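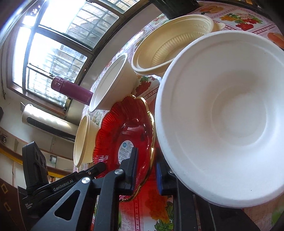

I spent eleven years in a packing room before I ever taught a class, and most of what I know about automation I learned by being wrong about it there. The firm was Kinyua, a tableware wholesaler in Takville, and my job was mixed orders: the boxes where a customer wants a bit of everything. If you've never packed one, it sounds like the dullest job going (some afternoons it was!), but look at how many decisions are hiding in it. A moulded pulp bowl, a couple of paper ones, a plastic one with a rolled rim, and then a red glass plate with a scalloped edge and gold trim. I'd pick up each of those in a different way and never once think about it. Two gripper fingers, even with a nice blue pad on the inside, have to be given all of that thinking from somewhere, and in this chapter I want to ask where it comes from and what happens to the people who had it first.

## Chapter 4: Whose Hands, Whose Job?

Let me start with the day the plans arrived. On April 17, 2024, we were called into the canteen and told that Kinyua was going to bring in two robot packing stations, called Oser, and that they would be running by the end of May. There were 28 of us on the packing floor. The talk lasted less time than it took to drink the tea, and the only question I remember was whether the stations would get the good spot near the loading doors. They did, and I'm still a little cross about it.

What I expected was simple. The machines would take the heavy, boring work, and we'd be left with the interesting bits. That's the story you'll find in most leaflets, and I'd happily repeated it to the newer packers. What we got was lumpier than that. The Oser stations were very good at stacks. Give them a run of the same bowl, all the same way up, and they'd go on all shift without a grumble. Our best single day on one station was 2650 pieces, every one of them the same soup bowl. Mixed orders were another matter. On its first full day of those, the same station managed 1601, and two of us stood beside it the whole time, turning things the right way up and lifting out whatever it had given up on.

So had the job got easier? My back said yes. My head said no, at least for the first few months. I used to get into a rhythm when I packed by hand, and I could chat or plan supper while I did it. Beside the station I had to watch for trouble, and waiting for trouble is tiring in a way I hadn't met before – you can't drift off, but there isn't enough to do to keep you awake either. You'll come across the term **monitoring work** later on, and when you do, please think of a person on a stool with cold tea.

The other change was quieter. Charmaine Gumede had packed glass longer than anyone, and she was the person you went to when a plate with a fancy rim kept chipping. She'd slide a hand under it, tip it a touch and say "feel where it wants to sit". That was the whole lesson, and it worked. When the stations came, she was asked to write her method down. It took her weeks, she hated it, and the sheet ran to 54 separate points. After that, people read the sheet. They stopped asking her, and she told me she missed being asked far more than she'd thought she would.

I've told you this because I'd like you to carry one real room in your head while we get on to the general ideas. We'll compare Kinyua with Ondis, a smaller firm over the river that bought the same stations and put its packers in charge of setting them up. It wasn't all sunshine there either, as you'll see in section 4.3.

### Before you read on

Think of a job you've done with your hands, paid or unpaid. Washing up counts, and so does stacking shelves. Jot down your thoughts on these:

- Which parts could you explain to a stranger over the phone?
- Which parts would you have to show them?
- If a machine took over half of it, which half would you want to keep, and would anyone ask you?

Keep your notes, as we'll come back to them in section 4.2.

### 4.1 Tasks and jobs

People often say that a machine has "taken a job". In the packing room it took tasks, and it took them unevenly. A **task** is one piece of work, such as lifting a bowl into a box. A **job** is the bundle of tasks that one person is paid to do, along with the chats, the favours and the know-how that grow up between them. Take a few tasks out of the bundle and the rest shifts about, so we'll begin by pulling my old job apart and laying out the pieces.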